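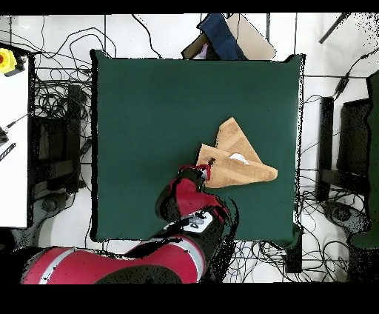

我对轮牧没有意见，有意见的是轮牧图。凡是请人做过草场规划的都见过那种图：一块地分成若干格，每格标上编号和天数，牛群按箭头走，走完一圈回到第一格，草正好长到小腿肚。画图的人心里的草场，大概就是一张铺着墨绿台布的方桌，边角圆润，布面平整，从哪一头吃起都一样。我家的地更接近桌上那条浅棕色毛巾，折了一半，堆成一个说不清是不是三角形的包，这边翘起一个角，那边拖出去一长片，颜色深一块浅一块。您要在这样的东西上画等大的格子，我很愿意在旁边看着。

地是1514亩，在Clarkska坡的背阴面，养母牛203头。三年前我也画了图，准确地说是花钱请Bisgaard咨询公司画的。图很漂亮，二十多页，封面上的牛比我家的胖。他们把地分成23个小区，每区面积相差无几，因为软件喜欢这样。软件叫Brendis，把边界输进去，它吐出格子来，前后用不了一顿饭的工夫。我后来拉铁丝用了一个春天。

第一年的问题是水。图上有个蓝点，代表水源，画得很公正，在正中间。地里的水源在西南角，是一眼泉，从我祖父那时候起就在那里，没有要搬家的意思。于是要么铺管子，要么留一条走道让牛自己走过去喝。我选了走道，便宜。牛也喜欢走道，喜欢到一天有大半时间站在上面。入冬之前走道成了一条烂泥河，靠泉的三个小区给踩得像打过夯，最远的两个小区，草老得可以编筐。

我打电话给咨询公司，接电话的是Unnur Hviid，态度很好。她问我是否严格执行了轮换天数。我说执行了。她说那可能是执行得太严格了，天数只供参考。我又翻了一遍那二十多页，“仅供参考”四个字印在最后一页页脚，字号跟蚂蚁差不多。

替她说句公道话，她讲的是对的。春天草窜得快，牛应该走得快，一个小区啃两三天就得挪；到了伏天，雨不来，草停在那里发呆，间歇期得拉长一倍以上。道理我父亲就懂，他没听说过轮牧，他只管这叫“赶一赶”。看见东坡啃得差不多了，就往北边赶一赶。他判断差不多的办法是把靴子伸进草里，草没过鞋面就还能放，没不过就走。这套方法没有版权，所以也没有人上门推销。

现在上门推销的是围栏。Balten牌的电围栏，太阳能供电，附送一本小册子，册子里说分区越细，利用率越高。按这个逻辑推下去，最理想的办法是给每头牛一个格子，每天端着盘子送。我不怀疑细分有好处。奶牛场地平、草贵、人手足，一天挪一次线，甚至一天两次，账算得过来。我这里是肉用母牛，坡地，人手是我和我太太，外加一个周末才回家的儿子，他的主要贡献是指出铁丝哪里松了。线每多一道，就多一道要巡的线。风刮倒的树专挑铁丝砸，这一点我可以作证。

邻居Vilhjálmur Hallgrímsson走的是另一个极端。他把祖上留下的隔墙都推了，整片地开着一个大门，牛爱去哪儿去哪儿，说这叫顺其自然。牛的自然是这样的：哪里的草嫩就反复啃哪里，啃到见土也不走，隔着80米就有没过膝盖的好草，它们看都不看。几年下来，他那片地上有的地方像理发店刚扫过，有的地方像没人住的院子，中间是蓟。他说蓟开花的时候挺好看。这我同意，确实挺好看，明年会更好看，因为籽已经飘到我这边来了。

所以我写这篇东西，并不想劝谁拆围栏。草需要歇，这件事没有什么可争的。叶子被啃掉以后，草要靠留下的那点叶片和根茬里攒的养分重新发起来，刚冒头又被啃，再冒头再被啃，几个来回根就浅了，遇上旱就死。让它歇够，别的都好商量。我想争的是先后次序：应该先看地，再看牛，末了才轮到看图。现在的做法常常是倒着来的，先有图，再让牛照着图走，草长得不合规矩，就怪草。

去年我自己动手改了一遍，没用软件，用的是一张旧地形图的背面和一支木工铅笔。我把格子按坡向和土质分，阳坡归阳坡，洼地归洼地，石头多的那条梁子单独圈出来，一年只放一次。分出来的小区大的大，小的小，最大的那块抵得上最小的四块，形状难看得很，有一块像鞋，有一块像咬过的饼。Brendis要是有表情，一定很痛苦。可是同一个小区里，草的长势总算差不多了，不会这头还没返青、那头已经抽穗，牛进去以后也不用挑三拣四。

水的事情最后还是花了钱。从泉眼拉了一根管子到坡腰，放了两个水槽，四周垫了碎石。这笔钱要是一开始就花，那二十多页的规划书就请不起了，次序倒过来，也许我今天脾气会好些。走道保留了一截，其余的撒了草籽，长出来的有一半是车前草。牛吃车前草，吃得还挺香，我就不去追究了。

至于放几天，我还是伸靴子。儿子建议我买一块测高板，读数能传到手机里，还能画成曲线。我问他曲线画出来以后做什么，他说可以看趋势。我说趋势我知道，入夏往上，入秋往下，到了12月一条平线。他没再提，不过上个月我在他的网页收藏里看见了那块板子，价钱够换一副新水槽的浮球阀，还能剩下买两卷铁丝。

有读过规划书的朋友会说，靴子不准，人会骗自己。这倒是实话。我就骗过自己，前年秋天舍不得喂干草，硬说北坡还能再放一周，结果那块地第二年春天比别处晚了半个月才能进牛，省下的干草一捆不少地又喂了回去。不过那一回图也在墙上挂着，日程表上写得清清楚楚，北坡，放牧七天。图和我一起错的，干草钱是我一个人付的。

规划书我没有扔，纸张很厚，封面覆了膜，垫在挤奶凳的短腿底下正合适。今年开春的事还多，南边那块像鞋的小区，鞋跟的地方积水，得挖条沟，铁丝也要往里收几步。等地皮干一点就动手。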